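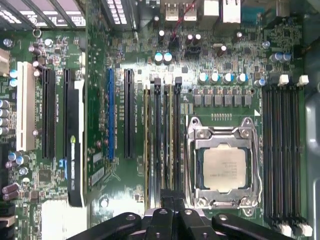

Issue 103, page 32

Setting Up a Fastener Stock for a Small Repair Shop

Ravindran Lobo

Most repair shops own plenty of screws and still can't find the one they need. Screws arrive in mixed bags, get tipped into a coffee can, and stay there. The procedure below turns a mixed lot into a stock that can be searched, counted and reordered. It assumes metric machine screws from M2 to M6, with the matching nuts and washers. Inch sizes are handled the same way but must be kept in a separate cabinet.

What you need

A steel thread pitch gauge, metric
A caliper reading to 0.01 mm or 0.02 mm
A drilled and tapped check plate, M2 through M6, coarse thread
A magnet in a plastic bag
Shallow sorting trays
Small-drawer cabinets
A label printer, or a fine permanent marker and card stock
A spreadsheet or a bound notebook

The check plate can be bought, but it is easy to make. Take a piece of aluminum 6 mm thick, drill and tap one hole per size, and stamp the size next to each hole. Deburr both faces. The plate is faster than the caliper for anything you handle every day.

Step 1. Reject first

Spread one handful at a time on a white tray. Remove anything with rust, a rounded drive, a bent shank or flattened threads. Remove wood screws, sheet metal screws and plastic-forming screws to a separate tray. Do not try to identify anything at this stage. A typical mixed can loses between a quarter and a third of its contents here. The lot sorted for this article came to 3,925 pieces after rejects.

Screws with old threadlocker on them can be kept if the residue brushes off. If it doesn't, scrap them.

Step 2. Separate by material

Use the magnet to pull plain steel away from austenitic stainless and brass. The magnet test is a coarse one. Cold-worked stainless can show a weak pull, so go by the strength of the pull and not by its presence. Alloy steel socket screws are usually black and carry a strength grade on the head. Keep graded screws apart from ungraded ones even when every dimension agrees.

Step 3. Separate by diameter

Try each screw in the check plate. A screw that enters by hand for its full length is the stamped size. One that enters two turns and binds is either a fine thread, an inch thread or damaged. Put these in a cup for the pitch gauge and keep going. The usual confusions are M3 with 4-40, M4 with 8-32, and M5 with 10-32. An M5 screw and a 10-32 screw have nearly the same pitch, and the wrong one will start in the hole well enough to ruin it.

Step 4. Measure length

Length is measured differently by head style, and this is where most home-sorted stocks go wrong.

Pan, button, cap and hex heads: measure from the underside of the head to the tip.
Flat (countersunk) heads: measure overall, including the head.
Oval heads: measure from the edge where the cone meets the dome, down to the tip.
Set screws: measure overall.

Round to the nearest standard length. A reading of 7.8 mm on a pan head is an 8 mm screw. A reading of 7.2 mm has probably been cut down by someone and belongs in scrap.

Step 5. Fix the naming order

Pick one order for the fields and never change it. The order used here is thread, pitch, length, head, drive, material, finish. A complete entry reads:

M3 x 0.5 x 8, flat, hex socket, steel, black

Leave no field blank. If the finish is unknown, write "plain" or "unk". Blank fields sort to the top of a spreadsheet and get filled in later by guesswork. Erhan Kaplan, who reviewed the draft, puts head style ahead of length. That works too, and has the advantage of grouping all the flat heads together.

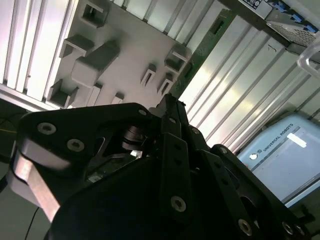
Stock entries should describe the screw and leave out the machine it came from. A drawer marked "fan screws" is useful until the second kind of fan arrives. Where the same fastener is used in several assemblies, the assembly goes in the notes column, with the drawer number as the link between the two. Head and drive are always entered separately, as a single head style can carry any of several drives. Take the two silver screws on the face of the black linkage in the photo: the drive field for both reads "hex socket", while thread and length stay open until one is out and on the caliper. The smaller screw at the tip of the plate would be logged on a line of its own. Finish is entered from the screw itself and never copied from the part it holds.

Step 6. Assign drawers

Number the drawers before filling them. Work left to right, top to bottom, starting with the smallest thread. Leave one empty drawer after every diameter group. Lengths under 16 mm are used far more often than longer ones in electronics and appliance work, so put these at chest height and the long screws at the bottom.

Nuts and washers go at the right-hand end of the row for their diameter. Flat washers, split washers and toothed washers each get a drawer, or at least a divider.

Do not fill a drawer past two thirds. Overfilled drawers spill into the one underneath when pulled, and the sorting has to be done again.

Step 7. Label

Print the complete entry from Step 5 and add the drawer number in larger type. Tape one sample screw to the label if the drawer front is opaque. Clear tape yellows – replace it when the head can no longer be read at a glance. Labels on the drawer front should match the spreadsheet character for character, so that a search finds them.

Step 8. Set reorder points

For each line, record a minimum quantity. A fair starting point is two months of use. If use is not known, set the minimum at 20 for M2 to M3 and 10 for larger sizes, then revise after the first quarter. Counting is quickest by weight: weigh 50 pieces, divide, and note the unit weight in the spreadsheet. A scale reading to 0.1 g is good enough down to M3. For M2 and M2.5 use one reading to 0.01 g.

Returning used screws

Used screws go to a return tray, never straight to a drawer. Once a week, run the tray through Steps 1 to 4. Do not return any screw that was torqued to a specified value in a load-bearing joint. Nylon-insert nuts are not returned after removal.

Common faults

Two lengths in one drawer. Usually a flat head measured as if it were a pan head. Check the whole drawer.

Screws of one size run out repeatedly while the spreadsheet shows stock. Someone is taking from the cabinet without logging. Hang a tally card on the drawer for the heavy-use sizes only.

Stripped sockets on new screws. Check the driver tip before blaming the screw. Hex keys can be ground back square; worn Torx tips should be replaced.

Thanks to Mechthild Ammann for the corrections to the length table. A blank spreadsheet with the column headings from Step 5 will be printed with the March issue.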